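Showing documentaries at home: notes on the projector, the sound and the discs

Last revised 2019-02-16

Documentaries make different demands on a home setup than features do. Much of the running time is one person speaking in a plain room, often in a language that needs subtitles, intercut with archive footage in another picture shape. Settings that suit an action film tend to work badly. These notes cover a small projector in an ordinary living room, but most of them apply to a television as well.

Placing the projector
Measure from the front of the lens to the wall, and write the figure down somewhere it will not get lost. In my room it is 413 cm. Once the distance is fixed, use zoom to fill the screen and leave keystone correction at zero. Keystone works by rescaling the image, and the first thing to suffer is small text: name captions, dates, the white lines of a subtitle. If the picture is a trapezoid, move or level the projector. Thin cardboard shims under the feet are enough for a degree or two.

Check the level again after the projector has been on for half an hour. Some shelves settle.

Fixings and covers
Before putting a projector on a bracket, read the manual for the thread size and the maximum screw depth. A screw that is too long can reach the inside of the case. Start every screw by hand, bring them all up until they just touch, then tighten in a diagonal order. Stop when the head is seated. Plastic threads strip easily and do not recover. Put removed screws into an egg carton in the order they came out, and label the cups if there is more than one length.

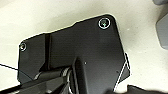
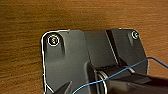

Clean the air filter every 5 months, or sooner if there is a cat. Vacuum it from the outside face with a soft brush head. Do not wash it unless the manual says so. A blocked filter makes the fan run faster, and fan noise sits in the same range as quiet speech.

Picture settings
Turn off motion smoothing. It goes by a different name on every menu, and on some sets each input has to be changed separately. Turn sharpness down until the edges of subtitles lose their halo, then leave it there. Noise reduction should be off or at its lowest setting: grain in 16 mm footage is part of the recording, and removing it turns faces to wax.

Leave the aspect ratio on automatic or "original". Archive material is usually 4:3 and should have black bars at the sides. If the people in old newsreel look wide, the set is stretching the picture.

For discs with subtitles placed in the lower bar, check that the zoom mode does not push them off the bottom. Žydrūnas Org wrote in May to point out that some players can shift subtitles upward. The option is usually in the playback menu, under position or offset, and is worth finding before guests arrive.

Sound
Interviews are mixed mainly to the center channel. With two speakers and no center, set the player to stereo output so that it folds the channels down itself. If voices are still thin, cut the bass a little before raising the volume. Night mode helps with films that jump from a murmured interview to loud archive footage – try it on the first ten minutes and decide.

Soft furnishings do more than new speakers. A rug between the speakers and the sofa, and curtains drawn over the glass, will take the ring off most rooms.

Light
A lamp behind the audience, pointed at the rear wall, gives enough light to find a glass without washing out the screen. Keep it off the side walls if they are white.

Discs
Wipe from the center straight out to the rim with a lens cloth, never in a circle. Store discs upright in their cases, away from radiators. My shelf holds 590 of them, sorted by director and then by year. Ngan-ling Yip sorts hers by subject, which makes it easier to plan an evening and harder to find a particular title. Either system needs a written list. A plain spreadsheet with title, year, running time, region code and subtitle languages is sufficient.

Region codes deserve their own column. Small labels often release a film in one region only, and the code may be printed on the back of the case in very small type.

Running times
Add fifteen minutes to whatever the case says. A film listed at 134 minutes, started at eight, will finish after half past ten once the menus, one pause and the credits are included. Let the credits run. In documentaries they list the archive sources, and that is often where the next film for the list comes from.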